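Getstead Works Gallery: Cell Two, Desktop Teardown Line

Getstead recovers processors, memory and drives from retired office desktops at its Parnulance depot. The second teardown cell was commissioned in March and runs one shift, starting at 6:30 am. This page covers the processor station and the changes to the bench roles beside it.

Before the cell, each technician took a tower from intake to final sort. The arms now handle the repetitive picks, and the technicians set up, inspect and deal with whatever the program will not accept. Nestor Bañez wrote the changeover sheets and trained both crews.

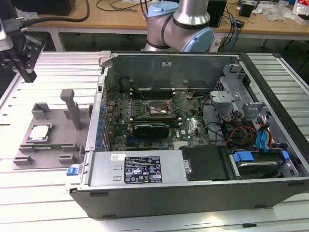
Getstead Works Bulletin, No. 94, p. 12

Processor station. Dell tower on its side, side panel off, CPU socket empty. The processor sits in a recessed holder on the 3D-printed fixture plate to the left of the case. The graphics card, power supply and hard drive are still fitted.

Fixture plates. Plates are printed on site to drawings by Kourkoulas. Stops around the holder locate the processor by its edges. A worn plate is tagged and replaced at the end of the shift. Technicians can request a change to a plate directly, and revision D came from a request by the afternoon crew.

Throughput. The cell is rated at 200 units a week. Manual benches still take small form factor machines, all-in-ones and any case with a bent chassis.

Roles. Four bench positions were regraded as cell technician. Zulema Insaurralde moved from manual teardown to program checks and now signs off each new case model before it is released to the line. The regrade carries a licence allowance, paid once the Tovar safety module is complete.

Workload. Wrist and thumb complaints were the main item in the old bench injury log. Standing time has gone up, and mats have been ordered for the aisle side. Technicians rotate between the cell and the manual benches every two hours.

Open items. Guard interlock labels to be reprinted in the larger size. Drive bay program for older towers still in trial. Comments on the rotation roster go to Nestor by Monday.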